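From: Luana Lopes
To: paddlers list
Subject: Re: Beginner evenings on the reservoir, and which boats

Hi everybody,

Sorry to be slow with this, I wanted to get out to the shed and look at the boats with my own eyes before I opened my mouth. Kelly asked such good questions that I'm going to leave her message in and answer underneath each bit, so bear with me if it gets long (it will).

Kelly Sales wrote:
> Three of my neighbors want to try kayaking this July and have never
> sat in one. Are we still doing the early evening sessions off the
> Dirar ramp, or has that moved? They can all swim.

Still the Dirar ramp, yes! We go on the water at 6:30 and we like people there by 6 so there's time to get life jackets adjusted. Please tell your neighbors that the gravel lot fills up early in July, what with the anglers and their trailers, so if they can share a car that would be a kindness to everyone. And I'm so glad they want to come. Some of my favorite people on this list showed up that first time in jeans and swore they'd only stay for ten minutes.

> What boats would they be in? One of them is pretty tall and nervous
> about being stuck inside.

Put the tall one in the orange Livalum. It's a sit-on-top, so there is no inside to be stuck in, and the foot wells go back far enough for long legs. The other two can have the Rezende boats, the short ones with the big cockpits. They turn if you so much as sneeze, and beginners do spin in circles for the first evening, but they are very hard to tip over and we'll leave the spray skirts at home. I'd keep everybody out of the Eltell for now. It's a lovely boat and quick as anything in a straight line, but it feels tippy until you've learned to let your hips go loose, and the hatch cover at the back is still weeping a bit. Nadiia has the new gasket and will fit it when she gets a free afternoon.

> And is there a wet exit practice? I'd rather they did that with us
> than found out about it by accident.

I feel the same way, and so does Solange, who is leading the evenings this summer. She does it in the second session, in the shallow cove past the old pump house, where you can stand up with the water at your ribs. She holds on to the boat the whole time and will let anybody stop whenever they want. If your tall friend stays on the sit-on-top, then it's just falling off and climbing back on, and that tends to be more giggling than anything else.

> Do we still have enough paddles?

We do, though two of the long ones have gone missing again, so please have a look in your garages. Zubaida has offered her spare 2-piece for your neighbors, and it's a nice light one.

On money, each beginner evening is $2 toward the shed, and that's all. The fund stood at $485 last month, and then we bought a throw bag strap and a roll of foam tape, so it's $479 now. I'd like to get 70 feet of new floating line before the fall, because the old one has gone stiff as a broom handle and won't coil for love or money.

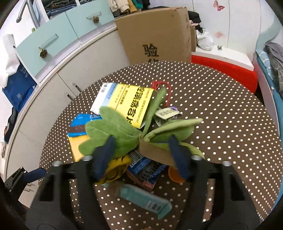 One more thing for Kelly: have them bring a hat that ties on, a water bottle, and old sneakers that can get soaked. No flip-flops, please, the ramp is slick with weed on the left side and I went down on it myself last month, very slowly and in front of a whole family having their picnic. Dry clothes in the car are nice for the ride home too.

See you all on the water,
Luana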